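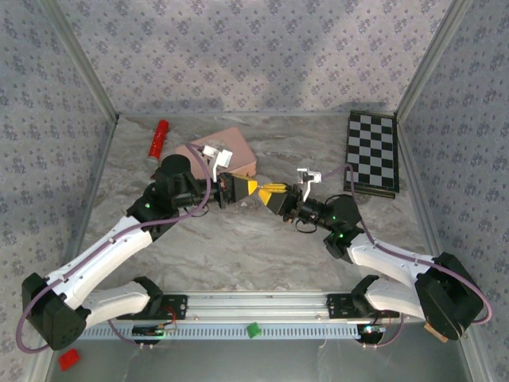 ## Second pair of arms: what belongs in the budget?

**bench_ledger**

We run one two-arm tabletop cell and have approval to price a second. The arms are quoted by Flovach, and that part is settled. My problem is everything else: frame, rails, cameras, cables, spares. The request form closes Friday and wants one total with line items. What do people usually forget? Table is the same size as the first, light objects only, nothing heavier than 400 g.

**Noboru Murakami**

Split it into three groups: arms, cell, consumables.

- Cell: corner posts, side rails, front rail, mounting plates, wall panels. Get the plates drilled by whoever supplies the rail, or the hole patterns won't match.
- Cameras: one per wrist plus one fixed, and one spare. Quote the brackets separately.
- Cables: measure along the arm at full reach, then add slack for the elbow. We bought ours to the straight-line length and reordered all of them in May.
- Consumables: fingertips. We went through 27 in the first year, more than any other part.

Dudon and Furukawa both sell rail cut to length. Furukawa was slower for us but needed no rework.

**tkl**

Power supplies. Also ask if the quote includes shipping.

**old_fixture**

Agree with the list above, except the spare camera - I would buy a spare wrist motor first. Cinberg quoted us 3 weeks on motors and the cell sat idle the whole time.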